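Subtitle drift on the Trelus disc of Nyberg

April 2021

I finally sat down with the Trelus release of Nyberg, the four-part thriller that went out on Fovico and then vanished from it in March.
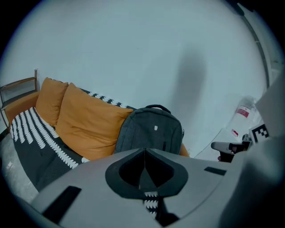 The short version is that the transfer is good and the subtitles are not. The longer version concerns frame rates.

Nyberg was shot and finished at 25 frames per second. Trelus has put it on disc at 24, which means every episode runs four per cent longer than it did when streamed. The sound has been slowed to match, and the pitch has been corrected, so voices are as they should be. I compared the opening titles with my notes from the stream and the music is in the same key. Whoever did that part of the job took care over it.

The subtitle track is a different matter. In episodes 1, 2 and 4 it follows the new timing. In episode 3 it seems to have been carried over from the 25 frame version without any change. It starts in step, because at the beginning there is no difference to speak of, and then it creeps ahead. Ten minutes in, the lines appear 24 seconds before they are spoken. By the interrogation at the half-hour mark the gap is well over a minute, and the suspect's answer is on screen before she has been brought into the room. For a thriller this is a serious fault.

I checked whether the player was to blame. It is an old Tavine with firmware 2146, which has a known habit of dropping the first subtitle after a chapter skip. I tried the disc in a second player from another maker and got the same drift, so the fault is on the disc. Turning the subtitles off and on again makes no difference. Jumping to a later chapter doesn't help either, as the times are counted from the start of the episode.

There is one workaround if you have a player with a subtitle delay setting. Add two seconds and four tenths for each minute that has passed, and change it again at each chapter. The Tavine stops at plus 60 seconds, which gets you to the 25-minute point and no further.

As for the series itself, I liked it more the second time. The first episode is slow and has too much driving in it. The second and fourth are very well cut, and the sound mix in the ferry sequence uses the rear channels properly, with the engine noise staying put when the camera turns. The picture is a touch darker than the stream was, with more detail in the coats and the night water. There is some banding in the fog at the end of episode 2.

Extras are a trailer and a stills gallery. The trailer is in stereo only. The booklet says the pressing is limited to 2000 copies, so I would not count on a corrected second run, but I have written to Trelus to ask about a replacement disc and will add their reply under this post if one comes.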